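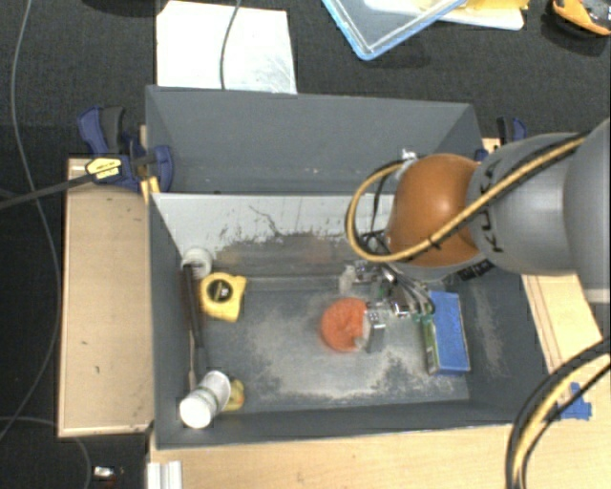
Setting Up Your Wedding Gallery in Holirar

Okay, so your photos are ready and I've sent you a link! I wrote this section myself after years of couples texting me from their honeymoon, so if a step is confusing, blame me — Ivana Herrera — and send me a note.

Before you start: have the email I sent you open, plus your four-character PIN. A laptop is easier than a phone for the first visit, but a phone will do.

1. Click the link in my email and type in your PIN. Capital letters matter.

2. Choose a cover photo. I've put one in for you already (usually my favorite from the portraits), and you won't hurt my feelings if you swap it.

3. Open the Chapters tab. You'll see Getting Ready, Ceremony, Family and Party. You can rename these or drag them into a new order. One couple I photographed at Bromotcombe last May called theirs Calm, Tears, Aunts and Chaos, and I loved it.

4. Go through and tap the heart on anything you want in your album. Your album holds 188 photos at most. The counter at the top turns orange when you go over.

Note: hearts are shared between the two of you. If your other half un-hearts something, it's gone from your list too. Pick together, on the couch, with snacks!

5. Set up your guest link under Sharing. Guests get their own PIN, so please don't hand out yours. Anyone with your PIN can change your album picks.

6. Hide anything you'd like to keep private before you send the guest link. Press and hold a photo, then choose Just Us.

7. Download your full set. Pick Large for printing or Small for posting online. Big galleries come as 3 zip files, and you need all of them.

Caution: don't close the window while the files are being prepared. If it stops halfway you'll have to start that zip over, and it's slow on hotel wifi.

8. When your hearts are final, press Send to Ivana. Your picks lock at that point, so take one more look first. If you do need to change something, email me and I'll unlock them.

Prints are ordered from a separate page, covered in the next section.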